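Diltton Handheld Gripper Set: Upkeep and Repair
Progress report to the Wadwood Fund, second reporting period

Summary

The grant covers the setup, routine care and repair of one pair of handheld grippers used to record cloth handling in ordinary homes. The pair worked through this period with one stoppage of three working days. Recording resumed in July and has continued since. We are within the budget for parts and slightly over on bench hours, for the reasons given under Repairs. One item, the cable strain relief, remains open.

State of the equipment at the start of the period

The two grippers came back from the first round of home sessions with wear in the places we had expected and in one we had not. The finger pads had glazed and were letting thin fabric slip. The pivots on the right unit had side play that could be felt by hand. The unexpected item was the jaw rail on the same unit, which had picked up lint along its full length. The lint had packed in under the carriage, so the jaws closed a little short of fully shut and the opening width in the recordings was wrong by a small, steady amount.

We had been wiping the rail at the end of each day. That turned out to be too seldom for corduroy and fleece, both of which shed heavily. Sessions with shirts and sheets had not shown the problem.

Setup procedure

The setup was rewritten this period and now fits on one page. The operator checks each unit before leaving the workshop and again on site. The steps on site are:

Clean the rail with a dry brush, then a lint-free cloth.
Open and close the jaws 12 times by hand and feel for any catch.
Close the jaws fully and set the zero.
Open the jaws fully and check the reading against the card.
Check that both pads sit square on the fingers and meet along their full face.
Route the cable and leave enough slack for a full reach across the work surface.

The on-site check takes 17 minutes for the pair when nothing is wrong. We tried a shorter version without the full-open reading and went back to the longer one after a session had to be thrown out.

Beds are the hardest surface we work on. The mattress gives under the fingertips, so the operator presses harder than on a table, and the load goes into the finger pivots. Loose bedding also pulls at the cable. For these reasons the bed sessions now serve as our working test after any repair. A unit that holds its zero through a full garment sequence on a bed goes back into regular use.
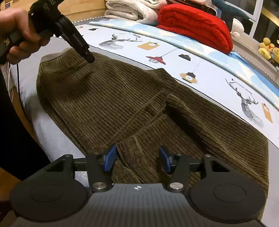 Both grippers at work on a corduroy garment, with a fold between the blue pads of the nearer unit.

Routine care

Care is now split into three levels. The operator does the first at every session: brush the rail, wipe the pads, look over the cable. The second is done in the workshop once a week and covers the pivot fasteners, the finger linkages and the mounting of the pads. The third is a full strip-down at the end of each block of sessions.

The pads are wiped with a damp cloth only. The alcohol wipes we used in the first period were hardening the rubber, and pads cleaned that way went slick well before the others. Since changing over we have replaced pads on a schedule, in sets, so that both fingers of a unit always carry rubber of the same age. Mixed pads made the cloth creep toward the newer side as the jaws closed.

Pivot fasteners are marked with a line of paint after tightening. If the line has moved, the fastener is taken out, cleaned, and refitted with fresh thread locker. Operators are asked not to tighten fasteners on site. Overtightening makes the fingers stiff, and a stiff unit is tiring to use through a long session.

Repairs

The right unit was stripped down at the start of the period. The finger bushings were replaced, the rail was cleaned with solvent and lightly oiled, and the carriage was refitted with a thin felt wiper at each end. The wipers were cut from sheet felt in the workshop. They keep most of the lint out and cost almost nothing, but they need changing often, and we have added them to the weekly level.

The stoppage came after this work. A bushing from the first batch had been supplied slightly oversize and bound once the unit had warmed up in use. The jaws closed slowly and did not always return. We took the unit out of service, measured the remaining bushings in the batch, and sent the batch back to Kurmont. Replacements arrived quickly and have given no trouble. The bench time spent on measuring and on the second strip-down accounts for the overrun.

The left unit needed less. Its pads were changed and its zero reset. The linkages were within limits and were left alone.

Results in use

The pair has completed 186 garment sequences since the repair. The zero on both units is logged before and after each one. Drift on the right unit is now in line with the left, which was the main target set in the grant plan. Sessions lost to equipment faults have dropped, and the most recent losses were caused by the cable.

Open item: cable strain relief

The cable connection is still the weak point. A sharp pull can unseat the plug without the operator noticing, and the recording stops. We have tried a cloth tie at the wrist, which held well but was disliked by operators because it had to be undone for every break. A molded clip that fixes to the grip is now being drawn up with Orbán, who made the original grip shells. A first version is due early in the next period. Until it arrives, operators look at the plug between sequences.

Spending

Parts spending is under plan, mainly because the left unit did not need bushings. Bench hours are over plan as described. We ask to move the unspent parts money to bench hours within the same budget line. No additional funds are requested.

Next period

Fit and test the cable clip on one unit before ordering the second. Carry out the full strip-down on both units at the end of the current block. Buy one spare set of fingers, so that pad and bushing changes can be made at the bench while the pair stays in use. Send the one-page setup sheet to the Fund once the clip step has been added.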